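Give the Cans a Tray

by Bouchra Belkadi

My neighbor Fadwa Abdelaziz owns 11 trays. I used to laugh at her for this. A tray, I thought, is for hotels and for sick people in bed. Then I moved to a smaller apartment in Lurnmont, where one table must do everything, and I started to change my mind.

I want to defend here the cheap, shallow tray with low walls, and also the soft foam mat that goes under it.

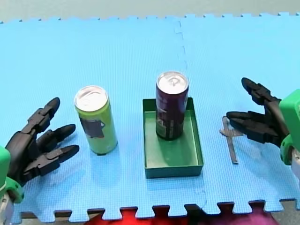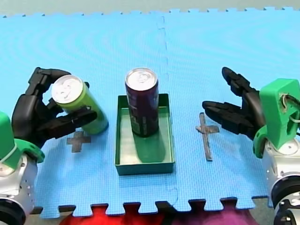
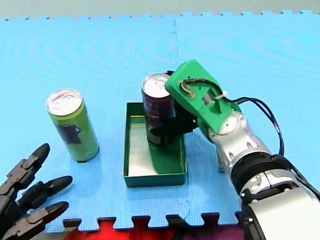 Green tray, blue foam mat, two slim cans. The purple one stands in the tray each time.

People tell me that a tray is one more thing to wash. It is true, but I prefer to wash a tray than a table. A cold can leaves a ring, and a ring on old varnish stays for years. My mother's table has one from a party in October, and she still remembers which cousin made it.

The second argument is about space. When a drink has its own place, the hand learns it. I no longer push a can with my elbow while I look for my pen. Karim Ramadan, with whom I argue about this often, says that a coaster does the same work. I do not agree. A coaster has no walls, and it travels with the glass when the glass is wet.

About the mat I am less sure. The puzzle tiles are made for children's floors and they are not elegant. Crumbs go into the seams. But they are quiet, they are soft, and you can take them apart and put them behind a door when guests come.

Fadwa offered me one of her trays last month. I took 2.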